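Table tasks resume at Prinex after gripper fault

Jul 29, 2025

Prinex has started its table recordings again after a stop of six working days, the company told us this week. The stop came after a fault in the handheld grippers which its operators use to collect movements for the training of service robots.

The fault was found in the closing mechanism. In three of the 36 grippers in use, the jaws did not open when the operator released the trigger. They stayed closed with almost full force until the power was taken away. In one case a plate was broken, and a small piece of it cut the operator on the thumb. The cut was cleaned and covered at the site and the operator came back to work the next morning.

Ratree Kaewkla, who is responsible for safety at the company, said that the first report was not taken seriously enough. An operator had written already in February that her left gripper was "slow to let go". The note was filed as a comfort complaint and the gripper was cleaned, but it was not opened.

"We should have opened it," Kaewkla said. "When a person says that a tool does not release, this is a safety matter from the first minute. We have changed the form so that it goes to me directly."

The grippers are built by Dakovora, a small workshop which also makes the mounts for the tracking cubes. When the workshop took the three units apart, it found that a return spring had moved out of its seat and was rubbing against the motor cable. In two of them the insulation was worn through. The signal from the trigger was then lost for a moment, and the controller kept the last command it had received - in these cases, the command to close.

Dakovora has now put a small collar around the spring and has moved the cable to the other side of the housing. The controller software was also changed. If the trigger signal is lost, the jaws now open by themselves. Kaewkla said that this can be a nuisance, as the object may fall, but that she prefers a dropped cup to a trapped finger.

There is also a question about the data. The fault left a mark in the recordings, where the jaws stay closed although the hand wants to put the object down. Prinex has taken 1275 recordings out of its Aturgate collection until they are checked one by one. The work is done by the Boutros team, which normally prepares the kitchen and dining tasks.

The first sessions after the stop are the simple ones, with light dishes on a table and one operator sitting in front of it.

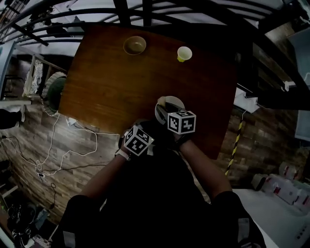
Can a gripper with the old spring still be in use somewhere?

Prinex says that all its units were called in and that each one gets a new serial label after the repair. Dakovora has sold the same model to other customers, and it has written to them with the advice to stop using it until the collar is fitted. It could not tell us how many of them have answered.

The repair is free of charge. Customers can send the gripper to the workshop or ask for the parts and the instructions, but the software update must be installed in both cases.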